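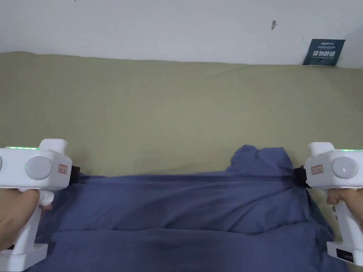 Fold it while it's still warm or don't bother, according to Vaughn Van Dusen, and I got told this before I'd even sat down with my coffee. I had come over to talk about small bedrooms and what to do with them, but laundry got in first, the way it does!

So we talked laundry. Vaughn has been helping people sort out their bedrooms and closets for years, mostly in Dunleavy, and has strong feelings about where folding should happen. The kitchen table is out ("crumbs, always crumbs"). The couch is out too.

"The bed is the biggest flat thing most people own," Vaughn told me. "It's the right height, more or less, and you can't go to sleep until you've cleared it. Use it!"

I confessed that my own method is to move the pile to the chair at bedtime and back to the bed in the morning. Vaughn has heard this one before. One family in March had 900 square feet and two chairs that hadn't been sat on since Christmas.

"I said, give me one chair back. We'll talk about the other one later."

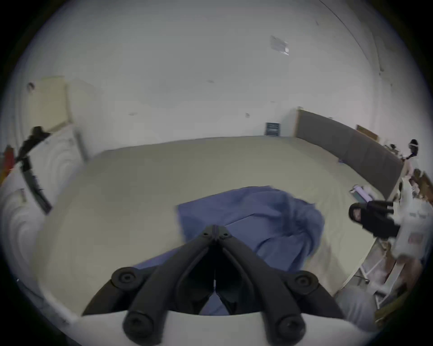
What I really wanted to know was how you fold something soft that won't hold a shape, because my old cotton stuff just slumps. Vaughn's answer was to slow down at the start. Spread the thing out, take hold of both sides, and pull gently until the big creases let go. Then smooth it from the middle outward with the flat of your hand — and leave the little wrinkles alone.

"People iron with their eyes," Vaughn said, and I'm still not totally sure what that means, but I wrote it down. "They stand there looking at one wrinkle. Fold it in half, fold it again, put it away."

Half first, always? Usually, yes. With shirts Vaughn brings the sleeves in before anything else. With a plain piece of cloth you match the corners you can find and let the rest follow. Otis Haverford, who shares the work, rolls everything, and the two of them have apparently stopped discussing it.

We got onto the mattress itself after that. Vaughn likes it bare once in a while, sheets off and windows open for the morning, and thinks it's a fine time to deal with all the small things that collect up by the headboard. Tubes of hand cream, hair ties, a charger or two.

"I ask people to put a box by the bed. A shoebox! It costs nothing. Everything that isn't bedding goes in the box, and on Sunday you empty it."

And do they empty it?

"More than 70 percent of them tell me they do," Vaughn said, laughing. "I don't check."
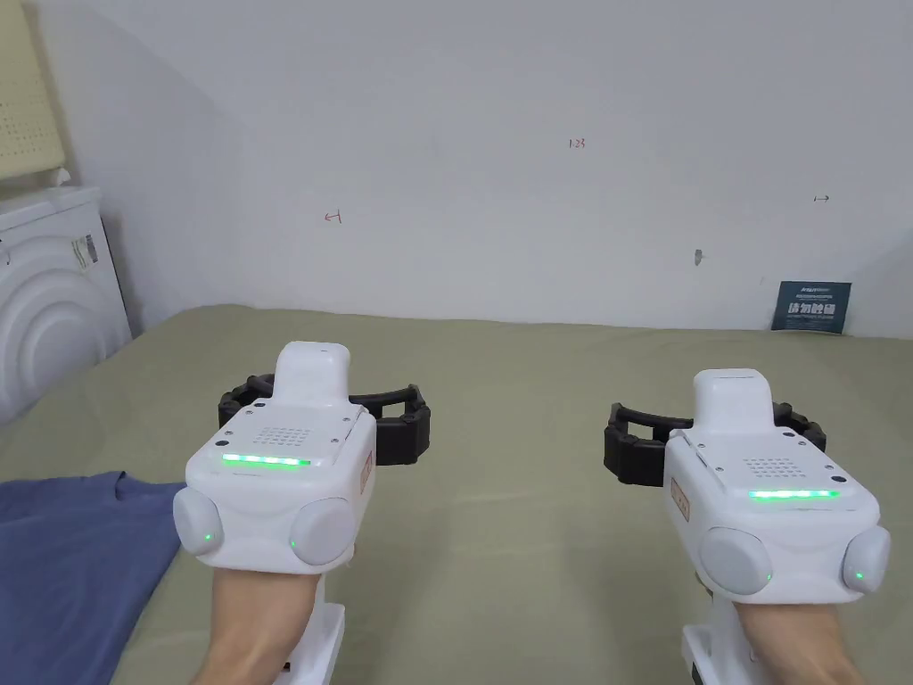

Both hands over the bed.

Before I left I asked what to do about fitted sheets, and got a long sigh. Vaughn can fold one properly, corners tucked into corners, but at home it gets bundled into its own pillowcase and pushed to the back of the shelf. I've done mine that way ever since.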